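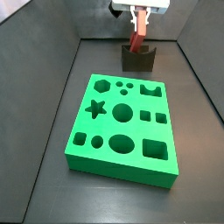
Reports > Visits > Turketti open day, Gitatum

Filed under: Shop automation, Grippers & small cells

Back from the Turketti open day, 29/07/2022, writing this up fast before the notes go cold. Short version: worth the drive. Parking terrible. Coffee ok.

Went mostly for the Oletti cell, the small benchtop arm kit they've been pushing since April. Sold as a bundle: arm, two-finger gripper, enclosure, controller, and the foam and holder set for practice and acceptance runs. You pay for the lot, can't get the enclosure on its own. I asked twice.

The demo. Gray-walled box, dark floor, bright green foam block with shaped cutouts in the top. Star, hexagon, circles, squares, an oval. Black holder behind it with a dip in the top edge, and the gripper brings a red bar down into it at a slant. Looks like a toddler toy and a couple of people in the group said so. But getting a bar into a holder at an angle is a lot closer to my day than stacking cubes, and the cutouts come in different sizes so you can pick how mean you want to be.

Stood there for a good while. White fingers, thin, holding the bar close to its top end. Slow on the way down, slower than I'd want on the line. The demo guy said speed is a setting and he keeps it low for visitors. Fine, but then show us one at full speed. He did one later on and it was quicker, still not quick.

Things I wrote down:

Setup is 2 people and one morning, their claim. I'd plan on a day.
Controller model on the sheet is the 2105. Same one they ship with the bigger cell, so spares shold be easy.
Payload fine for our parts, not for the castings. Cross those off.
Fingers swap with 4 screws. Tried it myself. One screw is hard to get at with the gripper low, ask for the long key.
Foam blocks can be ordered cut to your own shapes. Price for that not on the sheet, they'll "get back to us".
Training is extra. Of course.

Second stop was the bench run by Wilczyńska, the outfit that does the service contracts in this region. Less to look at, more useful talk. Their plan covers the arm and controller but treats fingers as wear parts. Asked what counts as wear and got a long answer that came down to "send us a photo". Call-out is next working day if you're within 100 miles. We are, just.

Also asked what happens when a part gets dropped inside the box. Cell stops, you open it, take the part out, restart from the panel. No re-homing needed, they say. Would like to see that with my own eyes, ran out of time, they were already herding us to the lunch tent.

Lunch: sandwiches, gone by the time our group got there. Somebody should tell them group B eats too.

Afternoon was the factory walk. Gitatum site is bigger than it looks from the road. Assembly hall is clean, quiet, a lot of empty benches, though it was a Friday. No pictures allowed past the yellow line. Saw the test racks where the arms run overnight before they ship, which I liked. Skipped the finance talk.

Would I buy it? Not yet. Want a trial with our own parts and a block cut to suit, and a straight price on the training. If they'll lend one for a couple weeks I'd say go. Sent them the request from the parking lot, will add thier answer to this page when it comes in.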